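How to type characters your keyboard doesn't have

Your keyboard has a key for the caret, which you last used on purpose never, and no key for the em dash, the degree sign or the accent in your own coworker's name. Fixing this takes a few minutes per computer. I wrote the first version of this page for the front desk at Fashola after a mailing went out to 417 people with a small empty box where every apostrophe should have been.

Before you start

Work out whether you need the character once or every day. If it's once, search for its name, copy it from whatever page comes up, paste it, and go have lunch. The rest is for repeat offenders.

Windows

Hold the Windows key and press the period. A panel opens with emoji on the first tab, in case your invoice needs a flamingo. Click through to the symbols tab for currency, punctuation, arrows and accented letters. It remembers what you used lately, so by the second week the top row is most of what you want.

The older way is Alt codes. Make sure Num Lock is on, hold Alt, type the number on the numeric keypad and let go.

Alt+0176 degree sign
Alt+0233 e with an acute accent
Alt+0151 em dash
Alt+0169 copyright sign

The leading zero matters. Leave it off and you get a different character from an older table, which Microsoft has kept alive for reasons of sentiment. The number row above the letters won't do it. If your laptop has no keypad, go back to the panel.

In Word you can also type the Unicode code point and press Alt+X. Type 00B0, press Alt+X, and the digits turn into a degree sign. Press it again and they turn back, good for several minutes of entertainment.

Mac

Hold down a letter and a little row of accented versions pops up. Press the number under the one you want. If you get eeeeeeeee, the feature has been switched off or the app ignores it.

For everything else press Control+Command+Space to open the Character Viewer. It has a search box, and it takes plain words like "arrow" or "half". Option+Shift+hyphen gives you the em dash on a US layout, and Option+Shift+8 gives the degree sign.

Linux

Set up a Compose key. The setting hides somewhere under keyboard options, and its exact location depends on your desktop and how its developers felt that year. I use right Alt. Then it's Compose, o, o for the degree sign, and Compose, apostrophe, e for the accented e. The sequences mostly look like what they make, and you'll have eight of them memorized before you notice.

Phones

Press and hold. Long-press the e, the dollar sign, the hyphen, the zero. The degree sign usually lives under the zero on an iPhone, and Android keyboards put it wherever they like, often on the second page of symbols.

Make your own shortcuts

Pick the characters you use most and give each one a text replacement. On a Mac it's in the keyboard settings, and on a phone it's under text replacement or personal dictionary. Choose triggers you'd never type by accident. Indira Kamath set "deg" to become a degree sign and spent February writing to people about their college °rees. Mine all start with a semicolon.

When you get boxes or question marks

An empty box usually means the font doesn't have the character, so try another font. A question mark, or a run of junk like é, means the text was saved in one encoding and opened in another. Save as UTF-8 and import as UTF-8. Spreadsheet programs will ask about this in a dialog you've been clicking past for years.
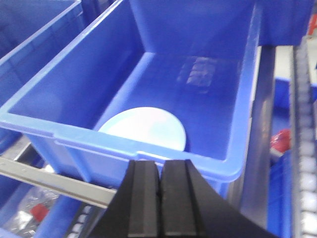
If the file came from somebody else, open it in a plain text editor first and see whether the damage is already there. Junk characters can often be undone by reopening the original with the right encoding. Question marks that were saved that way are gone for good, and you'll need to ask for the file again. Suleiman Adeleke keeps an untouched copy of anything he imports, a habit I mocked until I needed one.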